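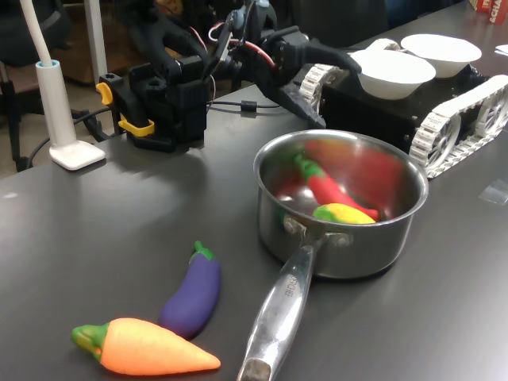

The Kotach pan works at Kisville opens its doors to the public once a year, and I had managed to miss it every year until this one, mostly through not caring about saucepans. I care a bit more now. I've learnt, for instance, to look at the join before anything else. A decent pan gets rivets where the handle meets the pot, and there are two round ones on the saucepan with the toy chilli in it. My own pans at home are held together by a screw that has to be tightened before every use, like a clarinet.

Kisville is an hour and a bit out of Handlow if you don't get stuck behind a caravan, and longer in my experience. The works sits behind the silos on the far side of town, past a servo and a paddock of unhappy-looking alpacas. Parking was in the alpacas' neighbouring paddock, two dollars in an ice cream bucket. A bloke in hi-vis directed me with great seriousness to a spot I could have found by myself, then directed the next car into it as well.

We were sent around in groups of 35, which is a lot of people to have standing next to a press. Everyone got earplugs and safety glasses. The guide then explained the safety rules to a crowd that had already put its earplugs in. I gathered there was a yellow line and that we should love it.

The first stop was the blanking room, where sheet steel goes in flat and comes out as discs. The discs are oddly beautiful and several people asked if they could have one. (They could, for four dollars, at the shop.) From there a disc goes under the drawing press, which pushes it down into a pot shape in one slow shove. I'd expected a bang. It makes more of a sigh, the sound of a big dog lying down, and then there's a saucepan without a handle sitting where a plate used to be. The press weighs 48 tonnes and was bought second-hand from a firm that made hubcaps. We watched it for longer than the schedule allowed and had to be moved along like cattle.

The guide said the hard part is the corner where wall meets base. Draw the steel too fast and it wrinkles or tears. There was a bin of failures to prove it, and the bin drew a bigger crowd than the finished pots did. I took a good look at one that had folded in on itself like a disappointed hat.

Polishing is next door and it's the room I'd pay to avoid working in. The wheels scream, the compound gets into everything, and the people doing it have forearms like mooring posts. A pot gets an outside polish first, then the inside, then somebody holds it up to a strip light and scowls at it. Kotach turns out 2,000 pots a week, so that's a fair bit of scowling. I asked what they were scowling for. Lines, I was told. I couldn't see any lines. I was told I wasn't meant to, once they'd finished.

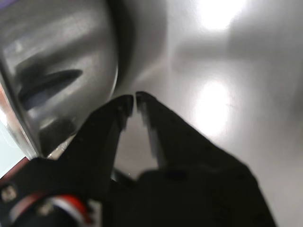 Do you have to book for the tour? Places go on the day to whoever is in the queue, though groups of ten or more are asked to ring the office the month before.

The queue, I should say, is part of the outing. Ours wound past a sausage sizzle, a display of lids and a jumping castle that was being patched while children stared at it. I was behind a couple who'd driven up to complain about a handle and had decided to make a day of it. They had the pan with them in a pillowcase.

Handles have a shed of their own. They're stamped, bent, tumbled in a drum full of ceramic bits and then riveted on, with one person setting and another person checking by hanging weights off the end and bouncing it. The old Kotach handles were welded, and the guide spoke of welding the way my grandmother spoke of Sydney. A rivet can be seen and checked, he said, and a bad weld lies to your face until the day you lift the potatoes. Someone asked about food getting stuck around the rivets on the inside. He looked hurt and said to use a brush. 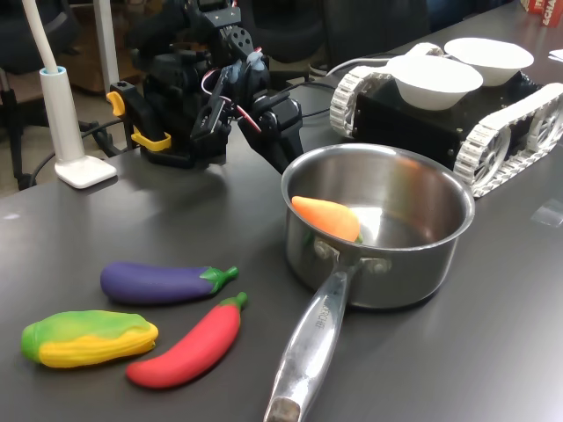 Saucepan beside toy eggplant, corn and chilli.

Lunch was run by Dwivedi, the bakery from the main street, which had set up under a marquee and was doing a curried egg roll that justified the petrol. I had two. The tea was from an urn and tasted of every urn that had come before it. There were trestles to sit at, all of them on a slope, so by the end of lunch most of us had drifted a little to the south.

The afternoon had a cooking demonstration, which the program called Get To Know Your Base. I went in ready to scoff. It was mainly about heat: steel on its own spreads it badly, so a plain thin-bottomed pan gives you a burnt ring in the middle and raw porridge at the edges. The better ones have a layer of aluminium sandwiched underneath. They did porridge in both, side by side, and handed out spoons. I've been blaming the oats for years.

We were also told to put the pan on a ring the same size as its base, to add salt once the water has boiled and to stop using the big burner for everything. The woman beside me wrote all of it down. I wrote down "stop using big burner" and have so far used it every night.
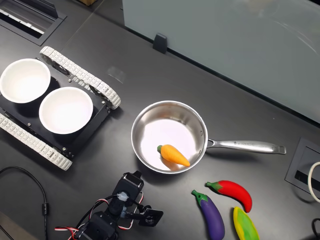
Stainless steel saucepan and white bowls on a dark grey table.

The factory shop is at the end, naturally, and you can't get back to the paddock without going through it. Seconds are in cages along the wall and go for half price or less. The flaws are marked with a dab of blue wax, and without the wax I'd never have found them. Full-price pans run up to 100 dollars for the big stockpot, which I picked up, put down, walked away from and went back to. There's also a rack of lids with no pans, sold by the diameter, so measure before you leave home. I hadn't. I bought one anyway on a hunch and it fits nothing I own.

I came away with the lid, a small second with a blue dab near the rim and one of the four-dollar discs, which I'd been so superior about in the blanking room. It's on the windowsill. The couple with the pillowcase were at the counter when I left, and from what I could hear they'd been given a new pan and were now complaining about the weight of it.

The works is running an extra evening in November, shorter and without the jumping castle. Wear closed shoes; thongs were turned away at the gate, along with the man in them. Bring coins for the bucket.

By our Kisville visitor, Handlow
22 Apr 2022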